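Been asked a few times how I've gone about cutting down on stuff before the move, so I'll put it in one thread. I'm going from a two-bedroom flat to one room and a kitchen in Testumdale.

First thing I did was sell the books. I kept 50. Anything I could get from the library went, including the whole shelf of cookery books I never opened. The secondhand shop took most of them and the rest went in the box outside the station.

Clothes were easier. Coats were hard. I had a winter coat for every kind of winter and we only get the one kind.

Kitchen: I now own 2 pans, a steamer and a decent knife. I gave away the bread maker in March and have bought bread ever since, same as I did when I owned it.

Paperwork took the longest. I scanned the things I might need, shredded the old bank statements and kept the originals of anything with a stamp on it. The council has a shredding day if your machine is as slow as mine.

Furniture is where people get stuck, and I did too. You can't post it, and charities won't always collect. Stuvance will send a van if you have 3 or more large items, but you have to get everything to the ground floor yourself. 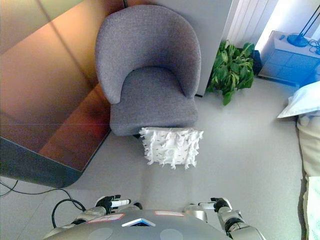
Grey armchair, white tasselled cushion.

For selling, measure everything before you list it. Width, depth, height, and the narrowest door it has to go through. Nearly every message I got was asking for one of those.

Price it to go. I put a Perić bookcase up at 100 and it sat there for weeks. I dropped it to 50 and it went the same evening – to a man with a very small car, who came back later with a bigger one.

If you're sending things to storage, read the notice period. Wastholm wanted a full month and I'd assumed a week. I've written off that money now.

Things I regret getting rid of: the stepladder. That's the whole list so far.

Things I kept for no good reason: a box of cables, my old swimming certificates, a lamp that needs a bulb they've stopped making.

Next job is the balcony pots. If anyone near Testumdale wants a bay tree, it's healthy but heavy – message me and bring someone to help lift.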